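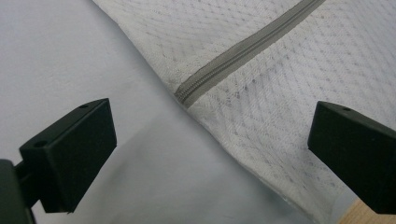
How I wash sweaters and bras in a mesh bag

I ruined a good cardigan in January, so now anything delicate goes in a mesh laundry bag first. Hook up the bras, turn the sweaters inside out, and put in 5 small things at most — they need room to move! Zip it all the way and tuck the pull under if yours has a little elastic cover.

Cold water, gentle cycle, half your usual soap. I toss in a couple of towels too (one bag alone makes my washer thump like crazy). Then empty the bag right away, dry the sweaters flat, and hang the bag over the faucet.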